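Bureau en bois clair : huile ou vernis pour refaire la surface ?

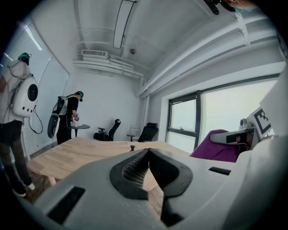 Ce que j'ai déjà essayé

Erhan Ertürk
Bonjour à tous. J'ai un bureau en bois clair que j'utilise chaque jour et je voudrais refaire la surface avant novembre. J'ai passé le papier de grain 120 sur un petit morceau, derrière, et après j'ai mis une couche d'huile incolore. La couleur est devenue plus jaune que je voulais - ce n'est pas laid, mais ma femme préfère le ton d'origine. Est-ce que le vernis mat change moins la couleur ? Et combien de couches faut-il ? Je m'excuse pour mon français.

2 réponses

Kocabaş
Le vernis à l'eau, mat, jaunit beaucoup moins que l'huile. Pour un bureau je mets trois couches fines, avec quatre heures entre chaque couche, et un ponçage très léger au grain 240 avant la suivante. Il faut bien enlever la poussière avec un chiffon humide. Sur la partie où vous avez mis l'huile, attention : le vernis à l'eau peut mal accrocher. Poncez jusqu'au bois nu et faites un essai dans un coin. Laissez ensuite le plateau tranquille plusieurs jours, sans lampe ni clavier dessus.

Maltcombe
moi j'ai mis de la cire et ça va, par contre les tasses laissent des ronds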